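Participants wanted: how families keep and share food at home

Posted 2023-11-07

We are looking for people who cook at home for two or more persons and who would like to talk with us about it. The study is done by the Doretti food project in Ornside. It is led by Nga Giáp, together with Marcus Zamora and me, Obaidul Samarakoon.

We want to learn how food is divided inside a household. Who decides what is bought? Who eats the last portion? When two generations live together, do they keep their food apart or together? Many of us on the team grew up in homes where these rules were strong, but were never said aloud. 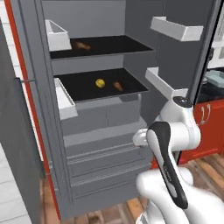
You can take part if you are 18 or older, live in Ornside or Vunditz, and share your kitchen with at least one other person. This person can be a relative, a partner or a roommate. You do not need to be a good cook. Interviews are possible in English and in Vietnamese (please ask for Lợi Mạc if you prefer Vietnamese).

What we ask from you:

One interview of 90 minutes, at your home or in our office on the second floor, 184 Thái Street.
A food diary during two weeks. You write down the meals, who prepared them and who ate them. A few words for each meal are enough.
A short phone call after the diary is finished.

We do not check if your meals are healthy and we will not give you advice about diet. Please do not clean or buy anything special before we come.

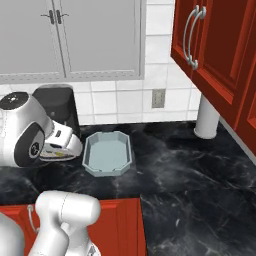 Each household receives 100 dollars after the phone call. If you stop earlier, you still receive 40 dollars for the interview. We can also pay your bus ticket if you come to the office; please keep the receipt.

The interview is recorded as sound only. Your name is removed from the written text, and the recordings are deleted in June. You may leave the study at any time and you do not have to tell us the reason.

To apply, call the office at extension 1685 or leave a note for Bình Giáp at the front desk. Please write how many people live in your home, which language you prefer and what time of the day is good for a call. We answer every message, normally within one week.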